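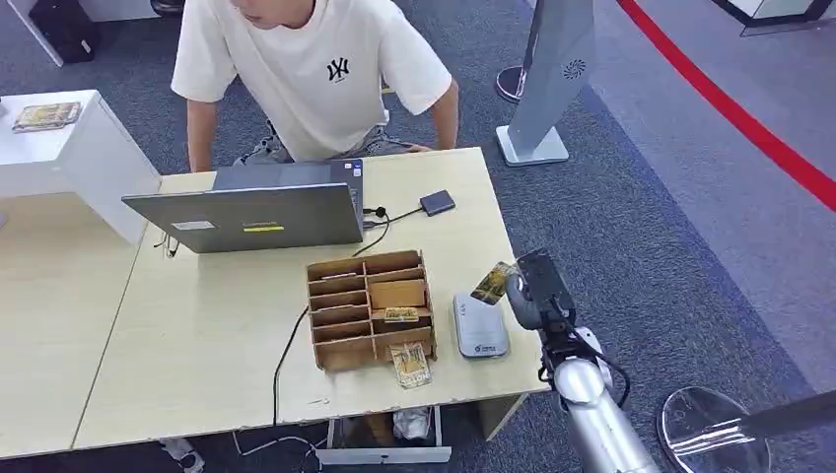
What do you keep in a cardboard desk organiser? Cards, mostly, and whatever else is flat enough to go in and dull enough to be forgotten there.

Home | Rooms | Desks | Sheds | Contact

Desks of Flirkenska, page 7

Mircea Moldovan has been collecting other people's desks for this site since we ran out of sheds. The rules are simple: no tidying first, no pot plants brought in for the occasion, and no apologies in the captions. This one is two tables pushed together, which gives you twice the surface and a seam down the join for losing pens in.

The organiser is brown cardboard, slotted together, with narrow shelves on the left for paper and bigger cubbies on the right for ambition. One gold packaged card has made it into a cubby. Another has got as far as the front of the base and is leaning there.

The laptop has a small white sticker on the lid, the portable drive has its own short leash, and the card reader gets the good spot to the right of the organiser. Storage continues below, in the form of a white plastic bag. Cables to taste.

Captions by Virgil Dobre, 2021-10-15

More galleries
Neagu: 16 kitchen drawers, opened
The Ulloson stairwell
Roro and the spare room
Bring your own shelf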